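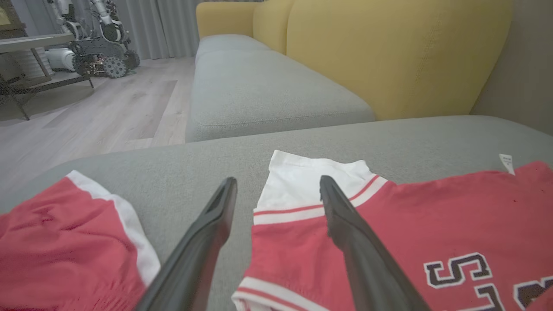 Chapter 7
Getting Your First Job Out of School

I applied for 13 jobs the spring I graduated, and I heard back from two. One of those was a wrong number. So when my editor asked me to write the chapter on entry-level hiring, I laughed for a good minute and then said yes, mostly so I could tell you what I did wrong!

The big thing was that I didn't read the postings. I mean, I looked at the pay and the city, and then I hit the button. A company called Prirel wanted trainees who had finished their degree by September, and I was going to finish in December. It was right there in the second line. I still wrote them a lovely letter (a whole page, with a paragraph on my summer at the county water office) and of course it went nowhere.

Later on I worked in the hiring office at Pandeo, and I got to see the other side of the desk. One year we had 3475 applications for a trainee program. The first pass took out everyone who was missing a required paper or had the wrong kind of degree, and that was a lot of people. Some of them would have been great. I remember a welding student with wonderful references who forgot to attach her transcript - we never even got to talk to her.

My old boss there, Orysia Palamarchuk, used to print every posting and go at it with two markers. Yellow was for things you must have, like a license or a certain major. Green was for things they'd like you to have. I've borrowed her system for this chapter, and you'll be marking up two postings of your own, one from Ackah and one from Trorer. Get the markers now if you can, because pens get messy fast.

We'll start with the parts of a posting: the job title, the requirements, the closing date, and the fine print about fees and test centers. After that comes the written test, then the interview, and then the offer letter, which scared me more than the interview did.

Before you read on, find a real posting for a job you'd like to have and keep it next to you.

7.1 What the Posting Is Telling You

Let's begin with the title. "Trainee," "apprentice" and "associate" can sound like the same job, and at some companies they are. At Pandeo a trainee was paid from day one but had to pass a test at the end of the first year. Check yours for a line like that, and mark it yellow.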